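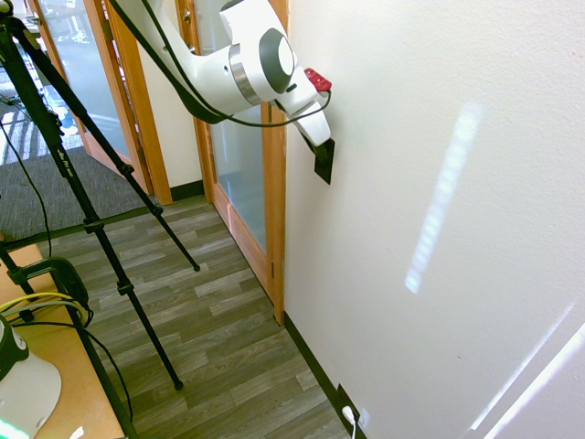 Brazo blanco con la pinza negra contra la pared

Irkon Sustcombe: depósito de gasóleo con surtidor integrado
Ref. 3684

Inicio > Almacenamiento de combustible > Depósitos con surtidor > Sustcombe

Si tienes tractores, furgonetas, una excavadora o un generador que no puede pararse, ya sabes lo que supone depender siempre de la gasolinera del pueblo (o de la cuba que viene cuando puede). El Sustcombe es nuestro depósito de gasóleo favorito del catálogo y le hemos cogido cariño: llega montado, se coloca sobre una base firme y nivelada, se conecta a la corriente y queda listo para el primer llenado.

La capacidad nominal es de 1626 litros. Es un tamaño muy agradecido para una explotación mediana o una flota pequeña, porque permite comprar cuando el precio acompaña y aguantar unas semanas sin mirar el panel cada mañana. El año que el gasóleo se mueve mucho, eso se nota.

El depósito

Doble pared de polietileno, con el tanque interior apoyado en toda su base y un detector de fugas entre ambas paredes. La boca de hombre es ancha, se abre con una sola mano y deja sitio para limpiar el fondo sin hacer contorsiones, que es algo que agradecerás la primera vez que te toque. La tapa del armario lleva cerradura con dos llaves iguales. Pide una tercera al hacer el pedido si vais a ser varios, va sin cargo.

El color de serie es verde oscuro. También lo hay en gris, con algo más de plazo.

El grupo de suministro

Bomba autoaspirante de 230 V con un caudal de hasta 59 litros por minuto, manguera de cuatro metros y pistola de corte automático. Con gasóleo muy frío el caudal baja un poco, como en cualquier bomba de este tipo. La manguera se recoge dentro del armario, y aquí hay una mejora de este año que nos encanta: el soporte ahora gira, así que ya no hay que pelearse con ella para cerrar la puerta.

El filtro es un Leung con separador de agua y vaso transparente. Se purga por abajo, girando el tornillo de mariposa un par de vueltas, y el cartucho se cambia a mano. Trae uno puesto y otro de repuesto en la bolsa de accesorios.

El contador y los usuarios

El contador digital Demero registra cada repostaje con código de usuario y matrícula. Admite 200 usuarios, guarda los datos aunque se vaya la luz y los descarga a una memoria USB en un archivo que se abre con cualquier hoja de cálculo. Para quien tiene que justificar el gasóleo bonificado, esto ahorra muchísimas tardes de papeles (¡y de tiques borrados en la guantera!).

El nivel se lee en la misma pantalla. Puedes fijar un aviso de reserva al volumen que quieras; de fábrica sale desactivado.

Qué incluye

Depósito de doble pared con detector de fugas
Bomba de 230 V, manguera y pistola automática
Contador Demero con memoria USB
Filtro Leung y cartucho de repuesto
Dos llaves y manual en español

No incluye la base de hormigón, la acometida eléctrica ni el primer llenado.

Antes de pedirlo

Mide bien el acceso. El depósito viaja en camión con plataforma elevadora y el transportista lo deja a pie de calle, por lo que hace falta una carretilla o un tractor con horquillas para llevarlo a su sitio. Si el camino es estrecho, escríbenos y buscamos un vehículo más corto.

Consulta también la normativa de almacenamiento de carburantes que se aplica en tu comunidad y el tipo de gasóleo que vas a guardar. Tu instalador autorizado te dirá qué documentación necesita, y nosotros te mandamos el certificado del depósito en PDF el mismo día del pedido. El Sustcombe es apto para gasóleo A, B y C. No sirve para gasolina ni para AdBlue; para este último tenemos otro modelo con bomba de membrana.

Preguntas que nos hacéis mucho

¿Puede estar a la intemperie?
Sí, el polietileno lleva tratamiento frente al sol. Si hay una sombra cerca, mejor todavía.

¿Se puede trasladar lleno?
No. Es un depósito fijo y hay que vaciarlo por completo antes de moverlo.

¿Cada cuánto se cambia el filtro?
Una vez al año en uso normal, o antes si notas que la pistola va perezosa.

¿Vale el contador de mi depósito antiguo?
Si es un Demero con salida de una pulgada, encaja sin adaptador. Para los demás, pregunta a Elie Obeidat en recambios y mándale una foto de la rosca.

Disponibilidad

Verde: en almacén. Gris: próxima entrada en septiembre.

Ficha actualizada el sábado, 10 de julio de 2021.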